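Plarkham toy library gets its own washing machine

October 5, 2019

I have good news for anyone who borrows from the toy library on Rakano Street - we finally have a washer of our own! It was plumbed in at the back of the building last month, and I've been grinning about it ever since.

If you've been a member for a while, you know how the soft toys used to get clean. Ibrahim Etim bagged them up, drove them to the laundromat on the other side of Plarkham, and sat there with a book until they were done. He did this for two years (he says he got through a lot of detective novels). In a bad winter month, with colds going around, half the plush shelf could be out of action at once, and I'd have to tell a disappointed four-year-old that the bear she wanted was waiting for a ride.

The money came from the spring rummage sale and the pancake breakfast, which together brought in $800. That paid for the machine, the delivery, and a new hose, and we still had enough left for detergent to get us to the end of the year.

It's a white front-loader, and I like that the door swings right back out of the way, so you can set a basket on the floor in front of it and load from there. The drum is stainless steel and bigger than I expected. Saqib Dhanial handled the plumbing on a Saturday morning and wouldn't take anything for it except a plate of my lemon bars.

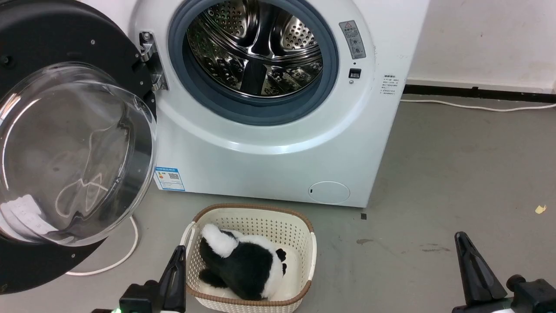 What changes for members

Very little, I'm happy to say. Bring soft toys back in the basket or bag they went out in and leave them with whoever is at the desk. Please don't wash them at home first, even if there's been a juice accident. A few of the older ones can't take a hot cycle, and we keep a card for each toy saying what it can handle.

We have 138 soft toys on the books right now, and 26 of those are hand wash only, so I'll still be at the sink with my sleeves rolled up. Anything with a battery pack or a music box goes there too - check for a hard lump in the belly before you hand it over, and tell us if you find one.

Toys that come back by closing time should be on the shelf again in two days. We air dry everything on racks, and the big ones take their time.

The desk is open the same hours as before. In November we'll be sorting the puzzles, so if you have a stray piece at home, send it in!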